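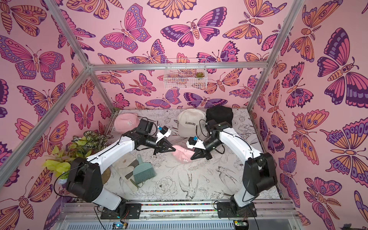

You should only ever hang wallpaper with a person you're already sure of, according to Anneli Honkanen, and even then you should agree beforehand on who holds the top and who does the talking. She told me this over the phone while I stood in my hallway with a wet sponge in one hand and a strip of green ferns sliding gently down the wall towards the skirting board, so I can't say the advice arrived in time, but I've passed it on to everyone I know.

I grew up with wallpaper, as plenty of us did. My grandmother's kitchen in Ballarat had orange teapots all over it, and the good room had a brown flocked pattern that my brother and I used to stroke when she wasn't looking (she was always looking). Then came the years of white paint. My parents steamed off every flower in the house one very hot December, and for a long while after that you could walk through almost any home I knew and see a lot of very sensible off-white.

Now it's back, and not in a timid way either. Friends who wouldn't wear a patterned shirt are putting herons in the toilet. My neighbour has done her laundry in lemons. There are foil papers and murals and great big botanical things with leaves the size of dinner plates, and lots and lots of insects, beetles and dragonflies and moths, on backgrounds our grandmothers would have kept for lipstick.

Pattern, and how much of it

Liam Whitlock has been hanging paper for other people most of his working life, and he has opinions about scale. Most first-timers go too small, he reckons. They're frightened of the big print, so they choose something dainty, and from across the room it turns to porridge. A large pattern in a little room gives your eye somewhere to rest, and he'd sooner see one enormous moth over a basin than a hundred tiny ones.

"People bring me a sample the size of a postcard," he says. "I tell them to go away and get a proper length, pin it up and live with it through a wet week."

He's right about the wet week. My ferns looked fresh as anything in the shop. In my hallway, which gets no sun at all after lunch, they went a bit gloomy, like something at the bottom of a pond, and I had to change the light globes to bring them round.

The other thing he'd like you to know about is the repeat. It's the distance down the roll before the pattern starts over, and it decides how much paper you'll waste lining one drop up with the next. Buy two rolls more than the sums tell you to. Check that the batch numbers match before you cut anything, too. I didn't, and there is a join behind my coat stand that I'd rather we didn't discuss.

What was there before

My favourite part of all this has been the peeling. Tainá Conceição bought a narrow old terrace with paint flaking off the front room, and underneath the paint she found paper, and underneath that more paper, going back to a pale blue stripe stuck straight onto newsprint. The oldest of it was at least 80 years old, going by an advertisement for corsets that she could still read. She's kept a square of every layer, pressed in a scrapbook between sheets of tissue, and she brought it out for me with the tea. We spent most of an afternoon on it. There was a nursery paper in there with ducks on it, and somebody had given one of the ducks a moustache in pencil.

She'd been quoted $1000 to have the room stripped and plastered smooth. She left one wall as it was, sealed it, and hung a mirror in the middle.

If you're having a go

Start somewhere you don't spend much time. A cupboard is ideal, or the back of a bookcase. Paste-the-wall papers are much kinder to beginners than the old sort you soaked and folded, and you can shuffle them along while they're still damp. Find a true vertical with a plumb line before the first drop goes up, and don't trust the corner of the room, particularly in an old house. Mine leans like a man at a bar.

Change your blade far more often than you think you need to. A dull one drags, and wet paper tears in a way that makes you want to sit down on the floor for a while.

I did eventually get the ferns to stay put, with Anneli on speaker and my husband on the ladder. There's half a roll left over in the linen press. He has his eye on the ceiling of the spare room, and I've told him we'll talk about it after Christmas.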